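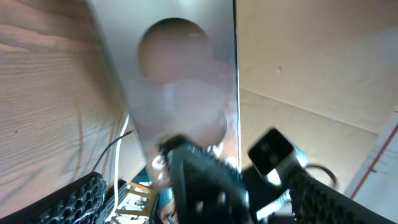 Fendavov sets equipment plan for shared robotics workroom

Search this site Enter keywords Go

Fendavov has approved a staged equipment plan for its shared robotics workroom at Khamphan, with the first orders to be placed in May. The plan covers gripper hardware, sensing, cabling and spare parts, and replaces the earlier practice of purchasing items as individual projects requested them.

Under the new arrangement, all gripper fingers and replacement pads will be drawn from a single budget line. Textured black rubber pads will remain the standard fitting. Project leads will no longer be required to raise a separate request each time a pad is changed, provided the replacement is entered in the workroom log by 4 pm on the day it is fitted.

The first stage carries an allocation of $2636. Of this amount, $1178 is reserved for finger assemblies and pads, and the remainder will be spent on sensor brackets, cable restraints and a lockable cabinet for small parts. A second stage, covering the replacement of one robot wrist and its housing, will be considered once the first has been reconciled.

Wanpen Thaweesak, who manages equipment planning at Fendavov, said the previous approach had made it difficult to forecast costs.

"We were buying the same finger under three different project codes and paying freight on each order," Ms Thaweesak said. "A single line allows us to order in sensible quantities and to see what the workroom costs to run over a full year."

Plornik has been selected to supply the finger assemblies for a term of 24 months. The agreement includes a fixed price for replacement pads and a delivery period of nine working days. Brackets and cabling are outside the agreement and will be purchased locally where the price is comparable.

Cable management received particular attention during the planning review. The review recommended that sensor cables at the wrist be measured for each arm before ordering, with enough slack for full rotation, and that mains and data cables near work surfaces be secured in separate runs. Both recommendations were accepted. The colour of cable sheathing will be left to the technicians.

Decha Wannasri, senior technician at Khamphan, will be responsible for receiving deliveries and for the quarterly stock count. Requests for non-standard grippers, including suction and soft-finger types, should be sent to him with a written estimate and the proposed dates of use. Loans to other sites will continue, but the borrowing site will meet the cost of any worn parts.

A request from the Grastlow site to join the shared budget was deferred. Grastlow uses an older wrist fitting, and an adapter would be needed before its arms could accept the same fingers. Prapai Yensuk will prepare a costing for the adapter, to be tabled with the second-stage proposal.

Existing orders are not affected. Project leads with unspent equipment funds should advise the planning office before the end of the month so that balances can be transferred.

9 shares 0 comments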